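Compressed air: results of the June leak survey

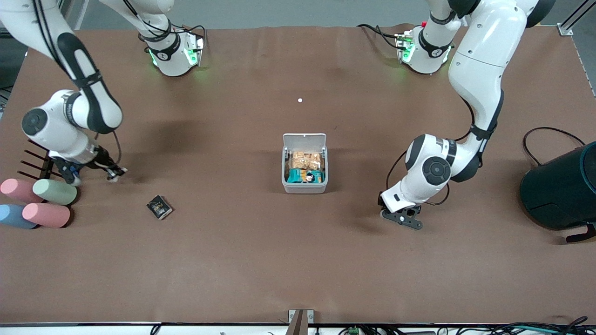

The survey covered the ring main in Building 2 and all drops down to the point of use. Andri Brunner walked the line with an ultrasonic detector over two night shifts, when background noise was lowest. He tagged 119 leaks. Of these, 72 were at push-in fittings and quick couplings. The remainder were at threaded joints, filter bowls and condensate drains.

Header pressure has been lowered from 7.5 to 6.8 bar. The Lehner dryer holds its dew point at the new setting. The Ikemari packing line needs 6.5 bar at the inlet and has been given a 400-liter receiver to cover short peaks in demand.

Repairs are complete on 75 tags. The open tags are mostly above the mezzanine and require a lift. Please leave yellow tags in place until the fitting has been retested, even if the hissing has stopped.

Hoses over five years old should be replaced, not re-clamped. Part numbers are on the maintenance drive under Air, Fittings. Send questions about isolation valves to Annelies Hämmerli before closing any of them. The valve schedule for the east drops is out of date and is being redrawn.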